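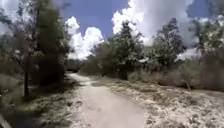 3.2 Overnight shelter on the route

We asked 272 walkers of the Idska trail where they slept on their second night. Most of them used the hut at Horano, also when they carried a tent. In the interviews the wind was named more often than the rain as the cause of this choice. Figure 1 shows a narrow unpaved path. Five walkers changed their plan in the afternoon and stopped early, and two of these continued after dark. The same tendency was described by Belhaj and Ocampo for shorter routes, but their walkers could book a bed in March, and in our case it was not possible to book.

Figure 1. Unpaved path with trees.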